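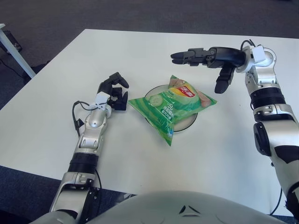 By the Skamden Hall Guest Services Office
Updated 14 Feb 2021

Home | Visiting | Meeting Rooms | Snack Service | Contact

Snack Service: Frequently Asked Questions

What is provided with a room booking?
Each booking at Skamden Hall includes a white table, round plates with a dark rim, and one bag of potato chips per guest. Drinks are ordered separately.

Which flavors are available?
The selection changes with each delivery. Cucumber chips in the green bag are offered at present. Guests who prefer a plain flavor should tell the office when booking.

Are the chips served on the plate or in the bag?
Bags are supplied sealed. Guests may open them at the table and use the plate for serving. Plates are shallow and are not suitable for dips — bowls may be requested from the office.

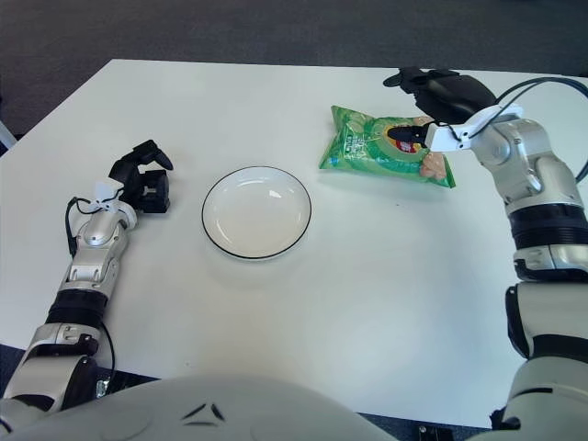

Plate and snack bag on a meeting room table.

May we bring our own food?
Yes, in the Jurko and Stullach Rooms. Outside food is not permitted in the Iwasaki Room.

How much notice is required?
Orders must be received 2 working days before the booking. Groups of more than eight should contact the office directly.

What should be done with leftovers?
Unopened bags may be left on the table or taken home. Opened bags must be placed in the bin by the door. Crumbs on the carpet should be reported to the office — please do not use water on them.

Related pages
Booking the Iwasaki Room
Tableware Requests
Room Rates from June
Allergy Information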